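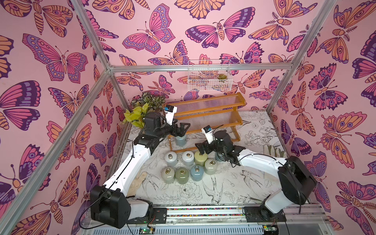

02/12/2020

I've been sorting out the hooked weights again. They came in a mixed lot from a shop in Stirncombe that was clearing its back room, and I've been meaning to give them a proper place since August.

The colours are what sold me. There's a yellow-green, an olive, a white, a dusty blue and a couple of sage ones I still mix up. Each has a small brass fitting on top, so they're easy to pick up but a nuisance to pack, as they catch on everything in a drawer.

The plan is to use the orange shoe rack. It has three slatted shelves and it's only been holding post. I want the blues on the lowest shelf and the greens above, with the white one wherever it fits. The rack cost me £18 and the butterfly wallpaper behind it cost a good deal more.

The succulent stays in its wire basket on the wall. I did think about moving the leafy plant out of the corner, but it's artificial and doesn't mind where it goes, so it can wait.

Next job is felt pads for the shelves. Furel sell them in packs of 16.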